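From: Chidubem Garba
To: sistwood-packing
Subject: Re: [sistwood-packing] Gift boxes, clear lid keeps popping up
Message 577 in archive

Radwa Morsy wrote:
> I have the shallow rectangular boxes from the October order. The
> lid goes down at one corner and lifts at the opposite one. Do you
> press the middle or the edges? Also, does anyone keep the printed
> pouches after unpacking, or do they go straight to recycling?

Radwa,

Edges. Pressing the middle of a clear lid bows it and pulls the rim in, and then one corner always rides up. Put the box flat on a hard table, near the front edge, so your wrists stay straight. One hand goes on each short side, thumbs at the near corners, fingers over the top. Apply even pressure and hold for a few seconds before letting go.

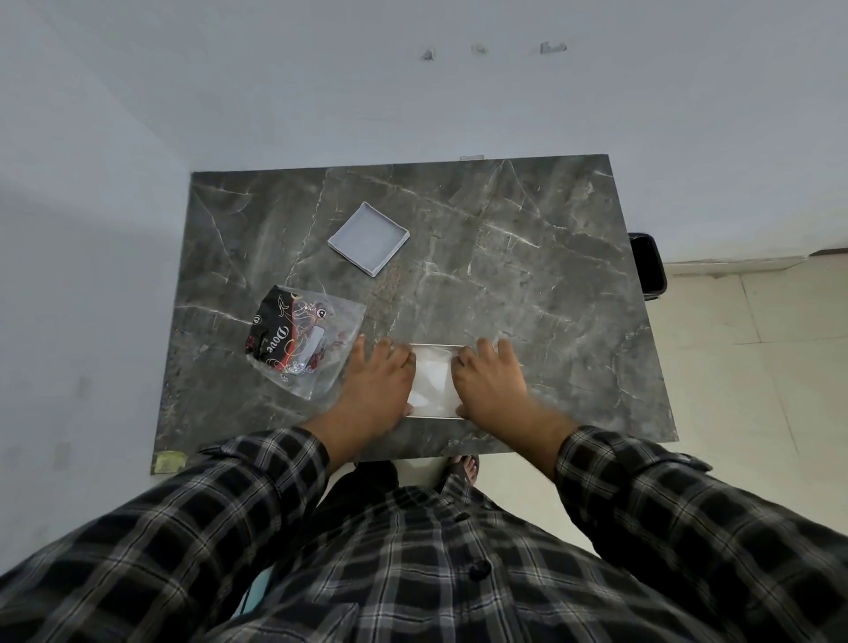 Hand position on the box, with tray and Dove pouch on the table.

If it still lifts, check the rim for a burr. Mine had one on the long side, and a fingernail took it off. Warm lids also behave worse, so don't store them over a radiator.

On the pouches: I keep them until the whole set is packed. They lie flat and take up no room, and the print is the only record of which item came out of what. After that they go in the soft plastics bag.

Part 205 on the Skirnell list is the deeper version. It has a taller rim and I have had no trouble with it, but it won't fit the Trinby mailer.

Samah, if you still have the old packing sheet, please repost it.

Chidubem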